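Notes from the Bakker Street Kitchen
January 31, 2024

Soup month, and why I have stopped making stock on purpose

Hello again, and thank you to everybody who wrote in about the bean letter. I read all of them, even the one that was mostly about a neighbor's fence. This time I want to talk about soup, which I have eaten for lunch nearly every day since New Year's, and I'm not tired of it yet. My husband is a little tired of it. He's been taking himself out for sandwiches.

I grew up thinking soup began with stock, and stock began with a whole day. My mother had a pot the size of a drum and she would start it after breakfast and we'd all smell it until supper. I kept that up for years. I'd buy the bones, roast the bones, skim the foam, strain it, cool it, try to find room in the freezer, give up, and put a gallon of the stuff on the back porch with a brick on the lid. Then I would be so worn out that I'd order a pizza.

So last fall I quit. What I do now is keep a bag in the freezer and throw things in it as I cook. Onion ends, leek tops, the chicken back if I've cut up a chicken, parsley stems, the rind off a piece of Parmesan, mushroom stalks. When the bag is full I put it in the pot with cold water and leave it on low while I do something else – usually this newsletter. It takes a bit over an hour. I don't skim. It comes out a little cloudy and it tastes great!

A few things I keep out of the bag. Broccoli and cabbage make the whole house smell like a school cafeteria. Beets turn everything pink (my grandson thought this was wonderful, but he's four). Carrot peels are fine in small amounts, but too many and your soup tastes like candy. And potato peels just make it murky and a bit dusty on the tongue.

The onion question

Titilayo Lawal wrote to ask how long I cook my onions, because hers always come out sharp. Titilayo, longer than you think, and lower. I used to believe the recipes that say five minutes. Five minutes gets you hot raw onion. I give mine 15 with a lid on and a good pinch of salt, and I stir when I remember. They should slump down and look glassy, and you should be able to squash a piece against the side of the pot with a spoon. If they start to brown before they're soft, splash in some water and put the lid back on.

If you want them brown, that's a different job and a much longer one. I make a big batch a couple of times each winter and freeze it in muffin tins. One puck of brown onions in a pot of lentils and you'd swear somebody's aunt had been at it all afternoon.

She also asked whether yellow or white onions are better. I buy whatever is in the net bag. I've tried tasting them side by side and I could tell you which was which while they were raw, but once they were in the soup I was only guessing.

Three I keep making

The first is lentil and lemon. Soft onions, garlic, a spoon of cumin, red lentils, the freezer-bag stock, and when the lentils have gone to mush you squeeze in a whole lemon. The whole lemon, please. I've had people tell me it was bland and then admit they used half. A bit of butter on top if nobody at the table minds.

The second is cabbage and white beans. I can hear you sighing, but it's lovely. You slice the cabbage thin and let it catch on the bottom of the pot a couple of times until it has brown edges, and then in go the beans with all the cloudy liquid from the can. I like caraway in this. My daughter picks out every single seed and lines them up on the rim of her bowl, and she is thirty-one years old.

The third I learned from Angus Aitken, who had the house across from ours when we first moved here, and who made it every time it snowed. It's smoked haddock, potatoes, milk and leeks. He'd poach the fish in the milk, lift it out, cook the potatoes in the same milk, and then mash a few of them against the side of the pan so the whole thing went thick. He never put flour in it and he was pretty firm on that subject. I can't always get smoked haddock, so I've done it with smoked trout from a packet, stirred in right at the end, and it was good enough that I stopped feeling bad about it.

Salt, and when

I get more mail on salt than anything else. My own way is a pinch with the onions, a pinch when the liquid goes in, and then nothing until the end, when I taste it properly. By properly I mean I put some in a cup and let it cool down for a minute. Boiling soup tastes like boiling. I've ruined at least two pots by salting while it was too hot to taste and then sitting down to a bowl of seawater.

And if it tastes flat and you've already salted it, try something sour before you reach for the salt again. Lemon, a spoon of vinegar, the juice from the pickle jar. I've got a bottle of cider vinegar that does nothing else. Try a few drops in a cupful first, so you haven't bet the whole pot on it.

Old parsnips, old celery

January is the month when I find things at the back of the vegetable drawer. Parsnips that have gone bendy are fine, just peel them a bit thicker. Celery that flops over will perk up in cold water, but for soup I don't bother, I chop it as it is. Carrots with little white roots growing out of them, also fine. Anything slimy goes out. I'm thrifty, but I'm not my grandfather, who would cut the bad half off practically anything and hold up what was left like a trophy.

Garlic with a green sprout in the middle, I flick the sprout out if the soup is delicate and leave it if there are beans. I don't believe anyone has ever noticed.

A word on counters

I make soup in a mess. I've tried the thing where you chop everything first and put it in tiny bowls, and all I got was a lot of tiny bowls to wash. What does help me is clearing one spot, a bit bigger than the cutting board, before I so much as pick up an onion. The rest can stay as crowded as it likes. I shove it all to the back, the bottles and the paper towels and the mail, and I work in my little clearing. Then the peelings go straight into the freezer bag or the compost, and by the time the onions are soft I've got my clearing back and somewhere to set down a hot lid.

I keep the olive oil and salt within reach of the stove and everything else can live where it wants. I did once move the whole spice collection next to the burner because a magazine told me to. The paprika went the color of cardboard in a single winter. Back into the cupboard it went.

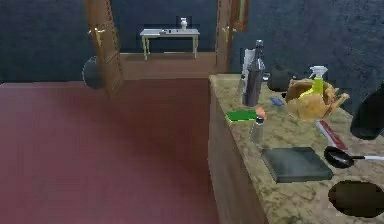
Freezing and thawing

Leave room at the top of the container. I know, I know, you've heard it, and so had I, and I still cracked my favorite jar in December. Let the soup cool before it goes in the freezer, but don't leave it sitting out all evening either. I stand the pot in a sink of cold water and stir it now and then, which gets it down pretty quickly.

Lentil and bean soups freeze like a dream. Anything with potato goes a bit grainy, though a good whisking helps. Milk and cream soups I'd make fresh, or freeze the base and add the milk later. Noodles never. They drink up all the broth and come out the size of your thumb.

Write the name on it. I used to be sure I'd recognize everything. Last week I thawed what I took for the lentil and it was applesauce. We had it with pork chops.

From the mailbag

A reader wants to know if she can skip the Parmesan rind. Of course you can. Somebody else asked what I serve alongside, and it's toast, nearly always, rubbed with a cut clove of garlic while it's still hot. And to the gentleman who asked about slow cookers: yes, all three of the soups will work in one, but do the onions in a pan first or they'll stay crunchy until the end of time.

Next letter is in March and it'll be eggs, I think, or possibly rice. If you've got a soup your family makes that I ought to know, write and tell me how it goes. You don't need to measure anything. "A handful" is fine by me, I have hands.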